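Fusavel Path Resurfacing – Progress Report to the Zadum Fund
Reporting period ending in August
Prepared by Hullar Ground Works

1. Status

Work on the Fusavel path is on schedule in sections A and B and three weeks behind in section C. Spending to the end of the period stands at 62 percent of the approved grant. No change to the total is requested. One transfer between budget lines is described under heading 5.

The grant covers 2484 meters of unpaved path between the Anozie road gate and the lower ford. The agreed scope is regrading, compaction of a stone-dust surface, repair of the gravel verges, and drainage at the ford. Fencing and signs were removed from the scope at the spring review and are not reported on.

2. Work completed

Section A (road gate to the pump house). Regrading finished in June. The old surface was scarified to a depth of four inches, reshaped and rolled in two lifts. Cross slope was checked every 20 meters against the design value of 2 percent. Two short lengths near the gate came out flat and were reworked at our cost.

Section B (pump house to the start of the shrub belt). Surface material was delivered in July and placed over the following two weeks. Total delivered was 700 tons against an estimate of 660. The difference went into a soft length north of the pump house, where the existing base was thinner than the trial pits had suggested. Compaction tests met the specified value at all but one location. That location was watered, rolled again and retested, and it passed.

Section C (shrub belt to the lower ford). Clearance has been done to the agreed width. Grading has not begun. The delay comes from the roller, which was out of service for most of July, and from the decision to hold heavy vehicles off the ford approach until the drainage drawings were approved. Approval was received at the end of the period.

3. Surface condition

The surface in section B was inspected on foot in dry weather. It is pale, smooth and well compacted along the running width, with dust at the top that is normal for this material before its first winter. A slightly lighter strip has formed down the centerline and resembles a wheel track. Depth was measured with a straightedge and did not exceed a quarter inch, so no treatment is proposed. The strip will be measured again in October.

The gravel verges are less uniform. The left verge slopes gently toward the path, and loose stone may migrate onto the running surface after rain. The verge on the field side is broader and carries scattered low plants. Some of these clumps sit close to the path edge and will be left alone unless they spread onto the compacted width. The tall dry grass on the left is outside the working strip and has not been cut.
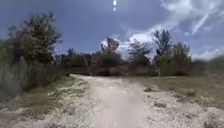 4. Use of the path

The path stayed open on foot through the period, apart from 21 days when section B was closed for placing and rolling. The manual count at the road gate, taken over one weekend in August, gave 139 people on foot and a small number of bicycles. No count was made before the works, so this figure is a baseline and no comparison is offered.

Two complaints were received, both about dust from delivery trucks on the Anozie road. A water truck was hired for the remaining delivery days. One request to open the path to horses was passed to the landowner.

5. Budget

Plant hire is over its line by 4 percent as a result of the replacement roller. Materials are over by 6 percent for the reason given under section B. Labor is under its line, and the balance is enough to cover both overruns. We ask the Fund to approve this transfer before the next claim. The contingency has not been touched.

6. Next period

Grading of section C is to start in September at the shrub belt and move toward the ford. The two culvert pipes are on order, with a delivery time of four weeks. If they arrive late, the surface will be completed up to the ford approach and the last length left as graded base over the winter – this would add one extra visit by the roller in spring.

Remaining tests: compaction at ten locations in section C, cross slope throughout, and the October measurement in section B. Results will be attached to the final claim along with the delivery tickets.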